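Zitis bimanual kit - anyone running one yet?
Forum: Arms, Grippers & Small Cells
Tags: review, dual arm, assembly

surnham_bench
Original poster

We've had the Zitis two-arm kit bolted down since August and I'm overdue to write it up, because I like it a lot and I'd like more people to argue with about it.

Short version: two arms, two grippers, wrist mounts, the control software and a stack of task templates. We're using it for fuse box work, which is fiddly and dull for people and just hard enough to be fun for a robot. I started with the template called "small parts to housing" and had something moving by 4 in the afternoon on the first day. Moving badly, but moving!
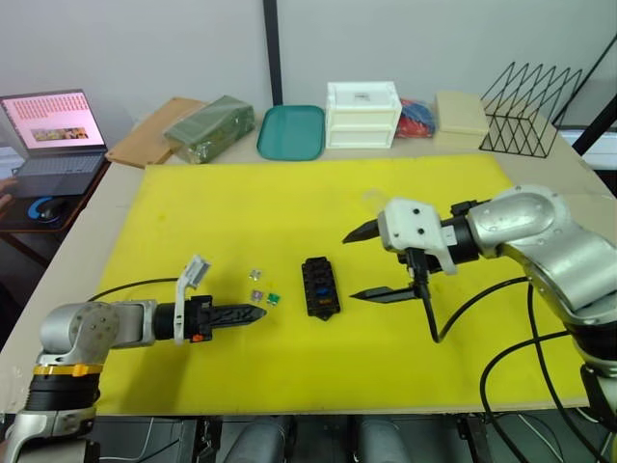
1. The grippers

My favorite part of the whole kit. Closed, the fingers come together into a wedge narrow enough to nudge a part without knocking over its neighbor. Opened, there's loads of room, so one arm can steady the box while the other deals with the little components. The bundled fingers are fine for us. I bought the softer tips too and went back to the stock ones inside a week.

2. The board

Get a plain one in a strong color. We went yellow and the dark fuse box stands right out. It picks up smudges and I haven't noticed the vision caring.

3. The software

Good, with one annoying habit. It forgets your approach heights if you rename a task. Export first, then rename.

konitia_fan
Great write-up, thanks. Are the wrist cables always hanging like that? On my single arm a loop that size would catch on something before lunch.

surnham_bench
They do loop. I've clipped them up a couple of different ways and every way I try steals some wrist rotation, so I've gone back to letting them hang. No snags so far.

ta_tooling
I'll be the grump. We trialed the same kit and sent it back. Three little components and one housing is a demo. Feed it mixed parts in any old orientation and the templates fall apart, and then you're writing your own code anyway. For that I'd take the Konitia arms and skip the template library.

surnham_bench
Fair on the templates! They're a starting point and I've rewritten most of ours. I disagree about the mixed parts though. With parts lying flat and a bit of space between them it does well for us. Heaped up in a tray, no, I wouldn't try it.

konitia_fan
As the owner of the name, I feel I should say the Konitia software is no picnic. Nice arm, but I spent 9 evenings getting a second one to share a workspace with it.

ta_tooling
OK, that part I'll give you. Zitis handled the shared workspace right out of the box and I never saw the arms bump. Support answered fast as well. I just didn't want to pay for templates I wasn't going to keep.

slotfiller
What does a run look like for you? We'd be doing batches of 300 and I can't tell from the Zitis page if that's sensible.

surnham_bench
We're nowhere near that, our batches are small and someone is usually sitting at the laptop next to it. Ask them for the longer trial and run your own parts. Bring the ugliest ones you have - the nice ones won't teach you much.

slotfiller
Will do. Do the softer tips come with the trial, or is that extra?

surnham_bench
Extra. You can have mine if you cover the postage, they're in a drawer.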